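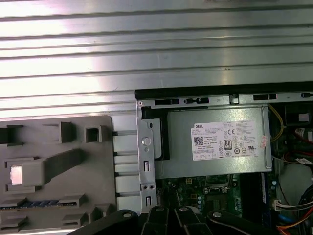
课题做的是示教:人来操作,机器人记下来,再让策略网络去学。任务定的是台式机拆解,具体说是打开机箱以后拔线、取小件,全部用遥操作采数据,另外补了一部分手把手拖动的示教做对比。选台式机是因为废旧电脑回收这块人工拆得多,而且每台里面布局都有差别,写死轨迹行不通。腕部相机离工件很近,好处是电源标签上的DELL字样、CE标志都能进画面,坏处也在这:上面那块带棱的银色金属板反光很厉害,一条一条的白,自动曝光跟着它走,下面主板那一片绿的就容易压暗。这个问题后面单独写。

一、分工和设备

小组内部叫这个项目Ursu,代码仓库也是这个名字。遥操作端用的是实验室自己攒的主手,主从同构,关节一一对应,不用解逆运动学,上手快。从臂末端是黑色连杆式夹爪。采集软件Ratuvum,学长留下来的,文档基本没有,前两周主要在读代码。
机箱从Grudetwood回收站拿的,都是淘汰的办公机,电源线剪掉了,不通电。

相机:腕部一个,外面固定一个。外部那个主要给操作员看,训练的时候两路都进过网络,也单独试过只用腕部。

二、任务怎么定的

一开始野心比较大,想整机拆完。开题的时候老师说收一收,于是砍成下面几个子任务:
1 夹爪移动到机箱开口上方,对准
2 找到主板边上的小插头,夹住,拔出
3 把线束拨到一边,露出下面的东西
4 拔内存条(后来只做了一部分)

螺丝不做。夹爪拧不了螺丝,换工具又是另外一个课题。

子任务3看着最简单,结果最难。线是软的,每次拨完的样子都不一样,红的黄的蓝的缠一起,操作员自己都要试两三下。

三、示教数据

一共采了400条,遥操作为主,其中拖动示教100条。七月开始采,暑假实验室人少,机器不用排队,大部分数据是那时候来的。

操作员三个人,都是组里的。每人风格差很多:一个动作很快但是停顿多,一个很慢很稳,还有一个喜欢从侧面绕进去。混在一起训出来的策略会犹豫,在机箱上沿来回晃,不往下走。后来定了一个规矩,统一从上方进入,到开口高度停一下再下降。规矩定之前采的那批没有全扔,挑了动作接近的留下。

每条开始前要复位:插头插回去,线束放回原位(大概的原位),机箱位置随便挪一点。复位很烦,比采集本身还花时间,建议以后做的同学先想好复位再定任务。

拖动示教的问题:手要扶在臂上,人的手臂会挡外部相机,腕部相机有时也拍到手指。而且拖的时候感觉不到夹爪的闭合力,夹爪开合靠脚踏板,手脚配合不好,经常踩早了。优点是轨迹顺,对准的那一段比遥操作干净。

遥操作的问题:没有力反馈。夹住插头以后往外拔,主手这边什么感觉都没有,只能看画面。有一次夹爪连杆顶在金属支架上,操作员没发现,继续压,从臂报过流停了。之后在Ratuvum里加了一个电流提示音,超过阈值就响,土办法但是管用。

四、曝光和反光

前面说了,金属板反光。试过的办法:
- 换相机位置,没地方换,再偏就看不到夹爪尖了
- 灯罩上蒙一层描图纸,有用,白条变淡
- 锁定曝光,按主板的亮度来定,金属板过曝就过曝,反正不抓它
最后用的是后两个一起。锁曝光之前的数据和之后的亮度不一样,训练时加了亮度抖动,没有重采。

还有一个小问题,画面最下面那一条一直是夹爪自己的连杆和螺栓头,一开始想裁掉,裁了以后成功率反而掉。猜测是网络要靠它判断夹爪张开多少,没有做实验验证,只是猜测,后来就没再裁。

五、训练

用的行为克隆,动作分块输出。输入是图像加关节角,输出后面一段关节目标。分块长度试了几个,短了抖,长了反应慢,线束一动就跟不上。最后取中间值。

数据清洗花了不少时间。脚本自动去掉开头结尾不动的部分,然后人工过一遍,标出1662个片段,每段对应一个子任务的一个阶段(接近、对准、夹取、撤出)。标注用Medosex,组里写的小网页工具,名字是随手起的,界面很简陋,快捷键好用。标到后面发现接近和对准的界线三个人理解不一样,又返工了一遍,这个应该一开始就写清楚的。

六、结果

子任务1基本没问题,机箱挪位置也能找到。
子任务2在见过的机箱上可以,换没见过的机箱就差,经常夹到旁边的线上。夹空以后不会重试,因为示教数据里几乎没有失败再来的例子。中期以后专门补采了19条带纠正的:故意夹偏,退回来,再夹。加进去以后能看到它会退了,虽然退完不一定夹得对。
子任务3不稳定,不报成功率了,每次怎么算成功我们自己都没有统一标准。
子任务4只做了示教,没训出能用的策略。内存条两边有卡扣,单臂夹爪又要压卡扣又要夹条子,人遥操作都费劲。

拖动和遥操作对比:只用拖动数据训,对准阶段更平滑,夹取时机差。混合训比单用遥操作略好一点,但是条数不一样,这个比较不算严格,写在这里供参考。

七、没做完的和想说的

力反馈主手没来得及做,零件到了,在柜子里。
腕部相机想换一个宽动态的,预算不够。
复位自动化没想出办法。
机箱的种类太少,外形都差不多,泛化的结论不敢写太满。

给下一届接手的:Ratuvum的时间戳有坑,两路相机不是同一个时钟,对齐脚本在tools目录里,采完当天就跑一次,不要攒着。主手第三个关节的编码器偶尔会跳,跳了要重新标零。数据在实验室硬盘上,文件夹名按日期,清洗过的带clean后缀,没带后缀的别直接拿去训连。

附录的参数表和标注规范第二版跟代码放在一起,这里不再贴了。

2024年10月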